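4.2 Keeping the Cell in Order

The rest of this paper is concerned with what the Pukska cell can do on a good day. This section is concerned with how it is kept having them, a topic that tends to be squeezed into a footnote and then rediscovered at some expense by whoever inherits the equipment.

The cell was set up in August in the smaller of the two rooms at Wurnside, on a metal bench that had served the previous project and carried its scars. The bench slats are convenient for clamping and a nuisance for everything else. Any screw of the M3 size or smaller that leaves the work area leaves it for good, and our first maintenance rule, written by Emmanuel Barasa after an afternoon on his knees, was that loose hardware goes in the lidded tray before the arm is switched on. Compliance has been mixed.

Calibration follows a fixed order. The arm is homed, the gripper is opened and closed with no load, and the wrist camera is checked against a printed target taped to the bench. Only then is the pose of the computer case measured. We arrived at this order by trying the others. Measuring the case first feels efficient and produces a beautifully precise estimate in a coordinate frame that will be wrong by lunch. The target check takes nine minutes when done by the person who wrote the script and 16 when done by anybody else, a gap we have chosen to regard as a documentation problem.

Cables were the main source of trouble. Of the stoppages entered in the Rotich log, the largest share came from the wrist camera lead, which in its first routing ran tight along the forearm and pulled at its connector whenever the last joint turned past a quarter turn. The camera would drop out for a moment and then return, cheerful and with a new device number. We replaced the connector twice before we replaced the routing. The lead now has slack at the wrist and is tied down further up the arm, and the log has been dull reading on the subject ever since.

The gripper needs less attention than its manual suggests. Finger pads are wiped at the start of a session and changed when they shine. Force limits are set low for board work and checked against a spring scale, the cheapest instrument in the room and the only one that has never needed a firmware update. The limits are stored in the Hikia configuration file, where they were once overwritten by a well-meaning restart. The arm then closed on a memory module with real conviction. A copy of the file is now kept elsewhere.

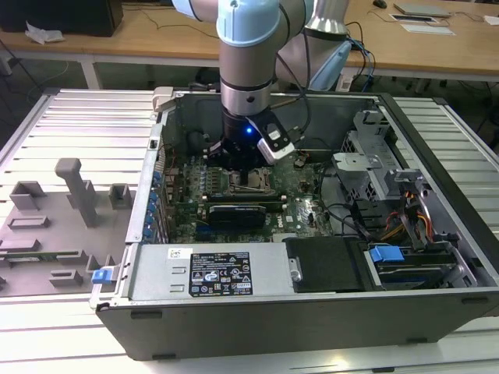
Figure 7. Gripper positioned over the processor socket area of an open desktop tower.

Approach height is the setting we adjust most often, and the one we would least like to get wrong. The tower lies on its side so that the board faces up, and every descent must be planned around whatever the case maker chose to leave standing. In Figure 7 the fingers are just above the socket area, with the graphics card still seated in its slot and the metal drive cage off to the right, so a sideways error at this height has several costly ways to end. For this reason the final stretch of each descent is run at reduced speed, and the camera beside the gripper is used to correct the position once before contact is allowed. A second correction was tried and removed. It improved the average very slightly and gave the arm a look of indecision that visitors found alarming.

Up to the time of writing the cell has completed 2227 descents under this routine. Two ended with the stop button, both during changes to the approach height made by the first author, who had skipped the target check. The check is now enforced in software, and the first author has been asked to stop looking for the override.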